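October
by R. Agbayani

We use cookies to remember your settings and count visits. Accept / Manage

The Lunch Counter at Kirnier

So I took the job at the Kirnier ferry stop because it paid 700 a month and came with a room over the counter. Fourteen stools, one soup, and a radio that only got the station out of Tadico. I figured I'd stay until spring.

The first week I ruined the soup twice. People ate it anyway, and one woman in a yellow raincoat asked me for seconds, which I took as pity. She came in every morning after that, always on the early boat, and she always left a folded paper napkin under her bowl with a word on it. Just one word! "Lantern." "Elbow." I kept them in a drawer upstairs and moved them around at night, trying to make a sentence (I never could).

By the time the fog set in I was talking to her pretty much nonstop -- my mother's house, my bad knee, the way the boat horn got into my dreams. She'd nod, and eat, and go. 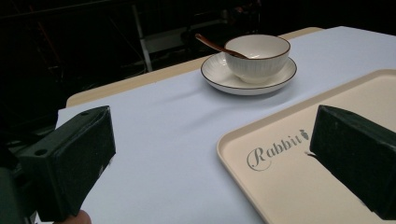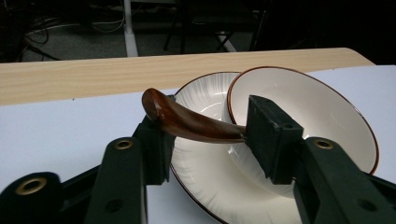
Brown rims on white dishes.

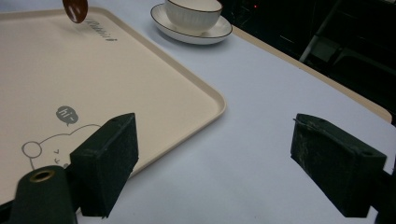
Then one morning the early boat came in and she wasn't on it. I kept her stool open till noon, and I got short with a man who tried to put his hat on it. The next day, same thing. I asked the deckhand, and he said he'd never seen a yellow raincoat on his boat, and he'd been working it for two years.

Well, I didn't care for that. I went up to my room and got out the drawer, and all the napkins were there, every one, with the words in blue ink. I laid them out on the bed. And I noticed the handwriting had a funny little hook on the L, and I got out my grocery list and looked at my own L for a good long while.

I made the soup early that night. It came out fine. Around ten the radio lost Tadico and picked up some other place, a man reading ferry times for a town called Wodesis, and I wrote them down on a napkin and put on my coat.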